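Print this page | E-mail to a friend

How Do You Teach a Robot to Fold a Cloth?

Hi, it's Walter Valderrama again! Last time I wrote about robots that vacuum, and a bunch of you wrote in to ask how a robot learns its job in the first place. Does somebody type it all in? Does it go to school? Well... kind of the second one!

Think about how you learned to tie your shoes. I bet you didn't read a list of rules. Somebody sat down next to you and showed you, and then you tried it (and made a giant knot), and then they showed you again. Lots of robots learn that way too. A person does the job THROUGH the robot, and the robot's computer remembers every little move.

Two ways to show a robot

The first way is by hand. You hold the robot's arm and gently push it where you want it to go, the way a swimming teacher might move your arms through a stroke. The motors go easy so you don't have to fight them, and the computer writes down how far each joint bends.

The second way is by remote control, and this one is my favorite. Grown-ups call it teleoperation (tell-ee-op-er-AY-shun). You hold a special pair of controls. When you move your left hand, the robot's left arm moves. Squeeze, and its fingers squeeze! I got to try it last November with a pair of arms named Daditz and Bultix, and I was terrible. I kept forgetting that I couldn't feel anything. If you pinch a blanket at home, your fingertips tell you that you've got it. With the controls I had to look really hard instead.

Cloth is a tricky thing to practice with. A cup keeps its shape when you pick it up, so a robot can grab it by the handle and know where the rest of it is. Cloth flops and wrinkles, and every time you drop it, it lands a new way. Two arms help a lot, because each one can look after its own corner.

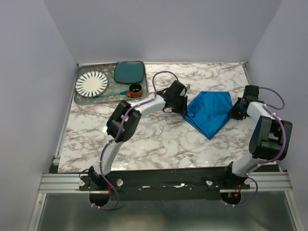
Again! Again! Again!

See the black fingers at the two side corners of the blue cloth? The front of the cloth comes to a point, with folds running up one side of it. A person folding it would probably just smooth things out without thinking. A robot needs to be shown.

And once is never enough. The team I visited wanted 100 good tries at one kind of fold before they let the computer have a go by itself. I did 19 of them and then I needed a snack. Their whole collection, with all the different jobs mixed in, had 3000 tries in it!

Why so many? Say your friend only ever showed you how to fold a towel when it was perfectly flat. What would you do with a crumpled one? The robot has the same problem, so the teacher starts with the cloth in a different spot, or turned sideways, or all scrunched up. Even a fold where you slip and have to fix it can be useful, because then the robot gets to see how to fix a slip.

Try it at home

You need a friend, a dish towel and a blindfold. Your friend is the robot and wears the blindfold. Stand behind them, hold their wrists and move their hands to fold the towel in half. Do it five times. Now let go and see if they can do it alone! Then move the towel over a little and try again. (My niece got very cross with me at this part.)

Write and tell me how your robot did!

Last updated: Mar 12, 2022

This site uses cookies to remember your settings. By continuing to read, you agree to our use of cookies.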